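January 28, 2025
By Nerea Cifuentes

I had been promising my aunt a proper account of the Skarken open day ever since December, so here goes, and I hope you'll forgive me for starting with the parking, because there wasn't any! Bimla Kandpal met us at the door all the same, gave everybody a badge, and led us upstairs to the room where they teach robots by hand.

She began with the table. It's covered in brown paper and marked off in blue tape, and the squares help people remember where a block is meant to go (the tape takes a beating, she told us, and gets redone whenever anyone has a spare hour). 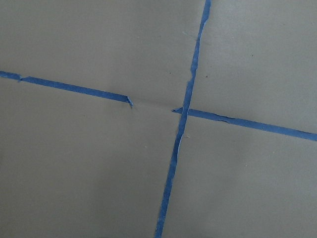 Now, I had pictured pages of typing. What they do at Skarken is much closer to teaching a child to tie a shoe. You move, the arm follows, and every move is saved as one showing. Bimla's group had 1,244 of them when we visited, and a simple job takes some 400 before she trusts it.

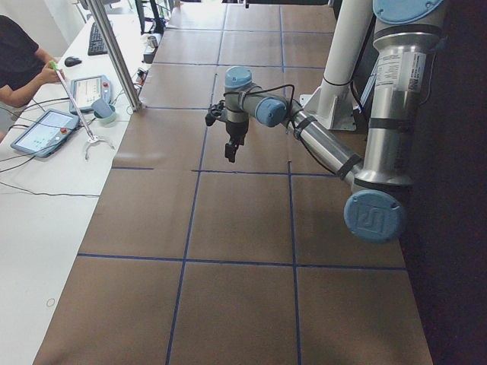
Satish Kanaujia, who has the patience of a saint, answered my questions about the stop buttons, and then about lunch. He said newcomers always rush. His own first day gave them 4 showings worth keeping, and he still gets teased for it over coffee.

Stacking is the lesson they like to start people on, one block on top of another, over and over. 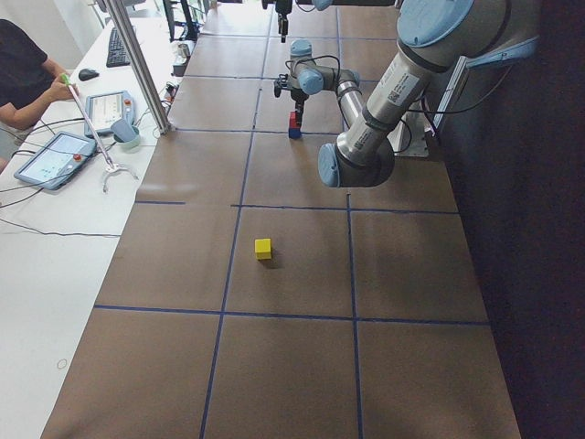

I asked whether it gets dull, and Satish said only before noon. The tour lasted 40 minutes and I'd have happily stayed twice as long. They plan another one in the spring, and Bimla says to write ahead for a place, and please, take the bus.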